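Print this page
E-mail this page

The Third Rule

When Banafsheh Rezaei came to Borness in January, the bakery school already had its two arms and one page of rules. The page was written by a man from Fedham who had since gone away. Rule 1 said that the arm must not hurt a person. Rule 2 said that the arm must not hurt the bread.

"And who decides when bread is hurt?" she asked.

Old Ocampo, who had baked for 63 winters, lifted his hand a little, as if he were in a classroom.

So they worked together. She set the force of the fingers and he looked at the crust. If he found a mark he said "no" very softly, and she wrote down the number and made it smaller. In the evening her notebook was full of his noes.
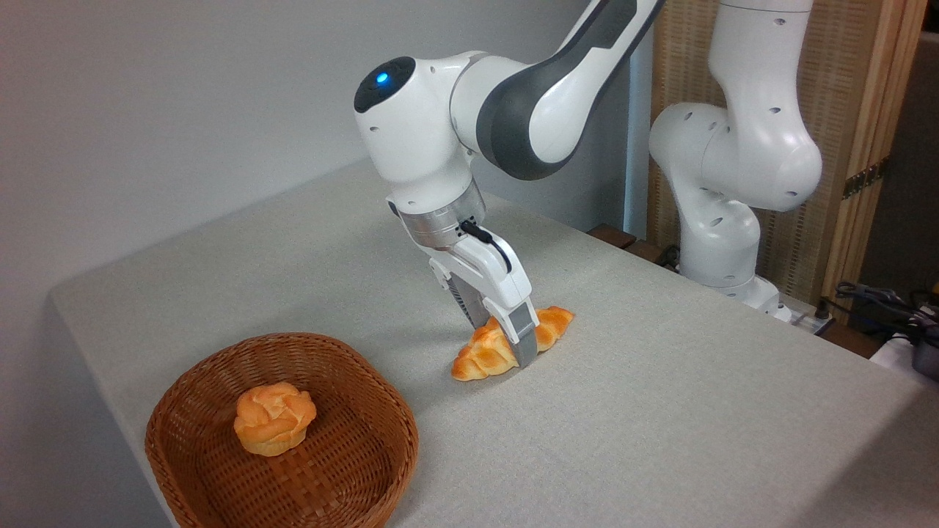 "You write only how hard it may press," Ocampo said after some days. "You don't write when it must let go."

She wanted to answer that this was in the program. But a program is not a rule - the students in Jateo would get the page and maybe never see the program. She took the pen and wrote Rule 3: if the arm is not sure, it opens its fingers slowly, close to the table, and waits for a person.

Ocampo read it two times.

"My father had this rule also," he said. "For me."

She left space under it for a fourth, and went to wash her hands.

Print this page
E-mail this page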